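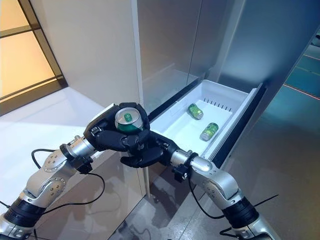

ブリックサイド実習棟、2022-01-09

ロボット学習演習 配布資料
実演データの集め方(双腕・家庭内タスク)

担当:Kumiko Sugawara、Edem Darko

前回は模倣学習の損失関数と、観測と行動の時刻合わせを扱った。今回は学習に使う実演そのものをどう集めるかを扱う。実習で使う課題は、冷蔵庫の引き出しと飲料缶の操作である。

1. 用語

エピソードとは、開始姿勢から終了の合図までの一続きの記録をいう。途中で操作者が手を止めても、終了の合図を出すまでは同じエピソードとして扱う。
操作者とは遠隔操作でロボットを動かす人、記録者とは開始と終了の合図を出し、記録簿に書き込む人を指す。この二つの役は兼任しない。
観測には、頭部カメラの画像、両腕の関節角度、両手の指の関節角度が含まれる。行動は、各時刻に操作者から送られた目標角度である。実際に到達した角度とは一致しないことがあるので、両方を保存する。

2. 課題の区切り方

缶の課題は次の段階に分ける。

(1)引き出しに手をかけて開ける
(2)缶を一本つかむ
(3)缶を持ち上げ、引き出しの縁より高い位置まで運ぶ
(4)缶を指定の場所に置く
(5)引き出しを閉める

冒頭の写真は(3)にあたる。片方の手が缶を立てた向きで握り、もう片方の手は何も持たずにその近くにある。引き出しの中には缶が二本、横向きに残っている。
横になった缶をつかむ場合と、立った缶をつかむ場合とでは、手首の動きが大きく異なる。記録簿には開始時の缶の向きを必ず書く。「横」「縦」「斜め」の三種とし、迷ったら「斜め」にする。
空いている手の動きも行動データに入る。この手が毎回ばらばらの位置にあると、方策は課題と関係のない動きまで学んでしまう。待機位置を操作者の間で揃えておくこと。ただし、缶に添える、持ち替えるなど目的のある動きは制限しない。

3. 初期配置のばらつき

同じ配置で何度も記録しても、得られる情報はあまり増えない。一つの配置につき記録するのは7エピソードまでとし、そのあと配置を変える。変えるのは次の項目である。

・引き出しの中の缶の本数
・缶の位置と向き
・引き出しを開ける幅
・ロボットの立ち位置(床の印から前後左右に少しずらす)
・窓からの光の入り方

最後の項目は意図して変えにくいので、記録時刻を残して代用する。冷蔵庫の扉は光をよく反射し、前面のパネルに腕の像が映ることもある。画像だけを入力とする方策では、この映り込みが誤りの原因になりうる。朝と夕方のデータを混ぜることを勧める。

4. 記録の手順

開始前に、腕に沿ったケーブルがたるみすぎていないか、引き出しの縁に引っかからないかを目で確認する。次に両腕を開始姿勢へ戻し、記録者が「開始」と声をかけてから記録を始める。操作者は声のあと一呼吸おいて動き出す。
終了は、両手が物から離れ、待機位置に戻った時点とする。引き出しが閉まった瞬間に止めると、手を離す動作が記録に残らない。昨年度の受講者のデータにはこの誤りが多かった。
操作者は10エピソードごとに交代する。疲れてくると把持が浅くなり、やり直しが増える。

5. 失敗の扱い

失敗したエピソードは消さない。記録簿の「結果」欄に次の記号を書く。

S 成功
R 途中でやり直しがあったが成功
F 失敗(缶を落とした、引き出しが閉まらなかったなど)
X 機器の不具合により無効

RとFの区別は終了時の状態だけで決める。Rは、ずれた状態から立て直す動きを含むため、学習に役立つことが多い。Sだけを残したデータで学習した方策は、少し外れた状態に入ると戻れなくなりやすい。
Xには必ず理由を書く。Obed Zakariaの班が作ったAnkrahという確認用スクリプトを使うと、画像の欠落と時刻の飛びは自動で検出される。缶のつかみ損ねは検出されないので、目視で判定する。

6. 現在のデータ

これまでに集まったのは146エピソードである。このうち初期配置の記入漏れが16あり、Yaw Ackahが映像を見ながら補っている。補い終わるまで、この分は学習にも評価にも使わない。
評価用のデータは配置単位で分ける。エピソード単位で無作為に分けると、同じ配置が学習側と評価側の両方に入り、成績が実際より高く出る。

7. 課題

各班で新しい初期配置を二つ考え、配置図を描いて提出する。配置図には缶の向き、引き出しの開き幅、ロボットの立ち位置を書き入れること。あわせて、その配置で既存の方策がどの段階で失敗しそうか、理由をつけて半ページ程度で述べる。
提出先はZuweira Atinga。ファイル名の先頭に班の番号をつける。次回の実習では、提出された配置から選んで実際に記録を行う。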